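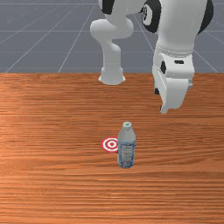

Montes: The Complete Series (DVD box set)

Item no. 2687
Label: Greltus Home Video
Running time: 1644 minutes
Region: 1 (US and Canada)
Sound: stereo, English only
Subtitles: English, seasons one to three
Condition: new, shrink-wrapped
Price: $100
Sold by: Brunberg Discs

The box says "every tear, every toast, every episode." We have watched the whole thing and can vouch for the tears.

If you missed it the first time, Montes was a reality series following one family and the people who orbit them: two sisters with a bridal shop, a brother who wants to be a singer, a mother who doesn't want him to be a singer, and a fiancé who leaves in season 2 and comes back with different hair. It ran for four seasons on cable and then sat in a vault until Greltus picked up the rights. Fans have been asking for a proper release for years. Whether this is the proper release depends on how much you care about the points below.

What "complete" means

All the episodes that went out on television are in the box. The two-part reunion is in the box. The holiday special is listed on the back as a bonus feature, but it's the shorter repeat version, without the dinner argument that most people remember it for. We asked Greltus about this and were told the set "reflects the best available materials." Make of that what you like.

The web shorts are missing. So is the aftershow. The label never promised either one, but plenty of listings around the internet say they're included, and those listings are wrong.

Picture and sound

The sticker on the front says "remastered." I compared the first season with recordings I made off the air, on the same TV, and I could not find the remastering. The colors are a little warmer. The kitchen scenes are still murky and the restaurant scenes still sound like a restaurant. Later seasons look better, as they did on TV.

Some of the songs have been changed. The sisters' shop opening now plays over a piece of piano music that could be selling you a mattress, and the brother's big audition fades out early. This is normal with reality shows from that period, and it would be nice if the packaging said so. It doesn't.

The extras

Cast commentary on the pilot. Only the older sister turned up for it, and she goes quiet for long stretches. When she does talk she is good, mostly on which arguments were filmed twice.

"Inside the Montes Fortune," a featurette that claims to show what the family is really worth. It shows a driveway, a handbag and a man in a suit who guesses. No source is given for anything he says. The total he ends on is the same one that gets copied from one celebrity site to the next, and I would not put any weight on it. Reality casts are paid in all sorts of ways, the contracts are private, and a rented house looks exactly like an owned one on television.

A photo gallery, which runs by itself and can't be paused.

A printed episode guide. This is the best thing in the box. It has air order and filming order side by side, and once you see them together you'll notice that the famous breakup was filmed before the trip that was supposed to have caused it.

Is it worth $100?

For most people, no. If you want to see what the fuss was about, the show is on Skirel at the moment, with the same edits and the same mattress music, and a month's subscription costs a good deal less than this. Skirel drops titles without much warning, so check before you sign up.

If you already know you'll rewatch it, or you want the guide, the box makes more sense. The discs are decent and the menus are quick. The outer case is thin card and dents easily. We pack it in a second box, which helps, but we can't promise perfect corners and we don't give refunds over a corner.

Please don't buy it as an investment. The words "collector's edition" are on the spine, and Greltus has not said how many were made or whether there will be more. The last set of theirs with those words on the spine was reissued the following January at a lower price.

Region and returns

The discs are locked to Region 1 and will not play on most machines sold elsewhere. Unopened sets can come back for a full refund. Opened sets can be exchanged for the same item if a disc is faulty. "I thought the aftershow was on it" is not a fault, and we do get that email.

There's a known problem with the third disc of season one on a few older players, where it stops at the chapter break before the beach episode. Skipping ahead one chapter and then back gets past it. If that doesn't work, write to us with the item number and we'll send another disc.

Delivery is by regular mail in the US and Canada. Orders in before 2 p.m. go out the same day.

Listing written by Nigel Crabtree, Brunberg Discs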